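Drarkatent Open Day

The Drarkatent Open Day is a yearly public event at the Drarkatent robotics workshop, run jointly by the workshop and the software firm Asix. It is best known for its simulator demonstrations, in which visitors watch or steer a robot arm working on household objects in a computer-rendered setting. The most recent open day was held on 31 August 2024 and drew 2826 visitors.

Background

The workshop first opened its doors to the public as a one-afternoon event for local schools. It was held in May in its early years and was moved to the end of summer when the building was extended. Entry is free, but places in the demonstration hall must be booked. The hall seats 40 people, and each session ends with time for questions.

Simulator demonstration

The main demonstration uses Kaneko, a simulator written by Asix. A short set of tabletop tasks is shown on a large screen, with the view taken from close to the gripper. Objects include mugs and pencils on a wooden table. Staff explain how the arm is given a task, how its fingers are brought up to an object and how each attempt is stored for later use. 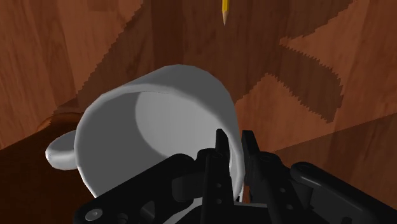 Visitors may then take a turn at one of the hand controllers. Each turn is limited to 400 seconds, after which the table is reset. Handling a mug by its rim is usually offered as the first task, and setting a fallen mug upright is kept for those who want something harder. Attempts made by visitors are kept apart from those made by staff. The store held 3236 visitor attempts at the close of the latest event.

Shadows and surfaces in Kaneko are drawn in a simple way so that the program can run on ordinary desktop computers. A question about this comes up in most sessions, and a printed sheet on the subject is handed out at the door.

Other activities

The ground floor is given over to the Borkix stand, where children can build small grippers from card and string. Tours of the machine shop leave from the same area. The machine shop is closed to children under eight. A café operates in the yard, and the car park is reserved for exhibitors until mid-morning.

See also

Kaneko (simulator)
Asix
Borkix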